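3.2 Recording rules

Operators followed the Durnby checklist for all 200 episodes. Both fingertips had to be in view before recording began, and loose cables were kept off the work surface.

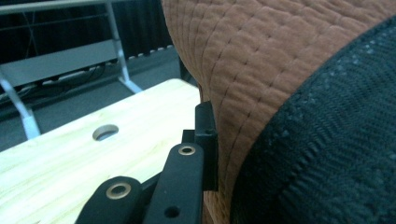 Figure 3. Hand-held gripper beside quilted and knit fabric, with a wooden board at left.

Episodes that broke a rule were marked and kept in a separate set. Hirose and Hailu reviewed the marks independently. They disagreed on 13 episodes, which were left out of training.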